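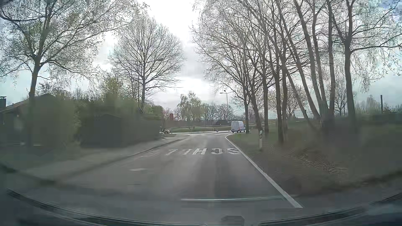

I've been walking more since my knee settled down in March, and walking makes you notice paint. I know, I know, thrilling stuff for a Monday newsletter! But stay with me, because the notes I got after last month's item about crosswalks filled up my inbox faster than anything I've written since the great bakery parking debate, and I promised I'd come back to it.

So, for anybody new: I live on the through road in Grotislow, the one that takes you past the school and on toward Stornham, and I've been going on (and on) about how faded our road markings are. The word SCHULE is painted on the asphalt for drivers coming in off the crossing road, big white letters right across, and the last E has worn so faint that you have to know it's there. The U isn't doing much better. My neighbor Ludivine Besnard read it out loud to her grandson the other day and he told her very seriously that it was spelled wrong. He's in first grade and he's now checking everything. Street signs, cereal boxes, my birthday card.

What I love about that stretch, paint aside, is the green bank across from the junction. There's a drooping pale tree there that I've been trying to put a name to for years. Yesenia Ventura says willow, I say Yesenia says willow about every tree she's ever met. If one of you knows your trees, please write in and settle this, we're both too stubborn to look it up.

Anyway! The walk. If you start at the junction and head through the village, keep to the sidewalk and take your time. I did it last week with Tomomi Tanabe, who moved here from Ikden and still gets excited about things I stopped seeing years ago. She wanted to look at every gate. We were supposed to be back for lunch and we were not back for lunch. She also carries a small notebook and writes down house names in it, so if you saw two women loitering outside your front door on Thursday, that was us, sorry, you have a lovely house.
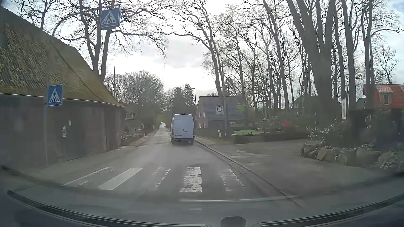 The old barn is still my favorite building on the whole route. All that moss on the roof! It's gone this greenish yellow, thick and lumpy in places, and Tomomi said it looked like somebody had thrown a bath mat over it, and now I can't look at it any other way. It sits so close to the road that the sidewalk has to squeeze along in front, and if you're tall you'll want to duck out of pure instinct even though you don't need to. (My husband ducks. Every time.)

And then there's the crosswalk beside it, the one half of you wrote to me about. Signs, great, no complaints, there's one up high over the road on that big curved arm and another down on the post, and I'd say you'd have to be asleep to miss them. The stripes are another story. One of them is nearly gone, one is just a skinny edge with nothing much in the middle, and then right in between there's a good solid one, looking very pleased with itself. Romana Vlček thinks the bad ones are where the tires go. Youssra El Idrissi thinks they ran low on paint back when it was done and stretched it. I've heard both theories argued at length over coffee and I'm not taking sides in print.

Some of you asked what you can do about it. I called the roads office, and the very patient man there told me they put repainting on a list, and that a letter with the street name and what's wrong with it does get read. He said one clear letter beats a stack of grumpy ones, so I've written ours up and it's on the counter at Bednárik if you'd like to add your name. There were 12 signatures on it when I stopped in for rolls. Bring your own pen, the one on the string has died.

Oh, and before I forget, a few people asked how long the walk takes. I can't give you a fair answer. On my own I do it there and back before my coffee thermos goes cold. With Tomomi and her notebook, pack a sandwich. There's nowhere much to sit on the way, so wear decent shoes, and watch for the vans, we do get plenty of them through here and the road is narrow by the barn.

Next time I'll have Romana's plum dumpling recipe, which she has finally agreed to write down on condition that I print it exactly as she gives it to me, butter and all.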